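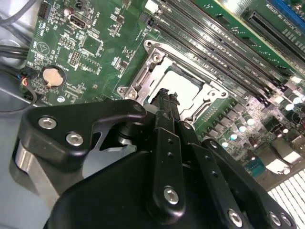 Features > PC > Long Reads

The game that runs on a ten-year-old computer

Mastunby is a city builder with no combat, no story and no ending. You start with a river, a ferry landing and 30 settlers, and you keep going until you get bored or the town floods. It has been in early access since April, and its forum is already split over whether the flooding is fair.

The studio behind it, Vasseur, is small. Hugo Lecomte designs the systems and writes most of the code. Rosine Gaillard draws the buildings. Gaëtan Hoarau handles sound and, when things get busy, the support inbox. They work out of two rooms above a bakery and keep bakery hours, which means the first build of the day is usually done by 7 a.m.

Lecomte's last job was on Nastaditz, a large strategy game that sold well and ran badly. He spent his final year there cutting features that the engine couldn't handle. Players had been promised cities where every resident had a home and a job. What shipped was a crowd that appeared in the morning and vanished when you looked away.

"You could follow a man to his front door and he would just stop existing," Lecomte says. "People noticed in the first hour. I would have noticed too."

Mastunby keeps track of everyone. Each settler has a house, a trade, a route to work and a short list of people they dislike. Click on the miller and you can see what he ate. The team's rule is that the game has to do this on an old desktop with a modest processor, and they turn down ideas that break the rule. Weather fronts were dropped twice. Horses took eight months.

The trick, as far as there is one, is that settlers don't think very often. A baker decides what to do at dawn, at noon and at dusk, and follows the plan in between unless something gets in the way. A fire or a collapsed bridge makes the nearby residents think again, and the rest of town carries on until word reaches them. This saves a lot of processor time. It also produces the best moments in the game, when half the town is still walking calmly to market while the granary burns.

Loïc Chauvin has the largest town anyone has posted so far, with a population of 3,178. He built it over one winter and says the last few hundred people were the hardest, mainly because of the wells. His previous town reached 2,659 before an outbreak of fever spread from the tannery. He didn't reload.

"I thought about it," he says. "Then I moved the tannery."

The flooding is the sore point. The river rises according to rainfall upstream, on land the player can't see, and the only warning is the color of the water. Fouzia Marwat, who runs a popular guide to the game, thinks this is too little. She has asked for a gauge or a watchman, something a new player could find without reading her guide first. Gaillard has drawn a watchman's hut. Lecomte hasn't agreed to put it in.

There are rougher problems. The trade screen is hard to read, and the tutorial stops before it explains taxes. Saving a large town freezes the game for several seconds. Prarnar, the publisher, wants all three fixed before version 2, along with controller support, and has given the team until next spring.

Hoarau is recording new river sounds in the meantime. The current ones came from a stream behind his parents' house, and players have complained that they can hear a dog.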